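Features > Work > Small Spaces

Manju Bhardwaj has run the office at Prolberg for seven years, and she has opinions about trash cans. The big one by the door, she says, was the first thing she got rid of.

"People won't walk to it," she said. "They leave the paper on the table and tell themselves they'll get it later."

She bought small bins with swing lids instead, the kind that can stand right on a tabletop.

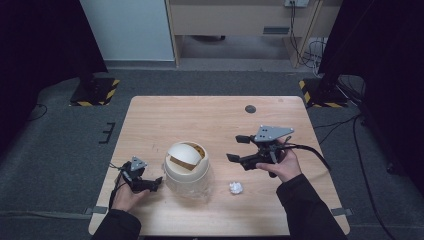
A pale one is her favorite. "You see dirt on it, so you wipe it," she said. The lid matters more to her than the color. It has to tip easily and it has to come off for washing. She empties the bins every evening -- food goes in the kitchen, never in these.

Her coworker Harsh Agarwal was against the idea in April. He thought a bin on a table looked messy.

"I still don't love it," he said. "But I use it. Mostly for paper."

Bhardwaj plans to order two more before the end of the year.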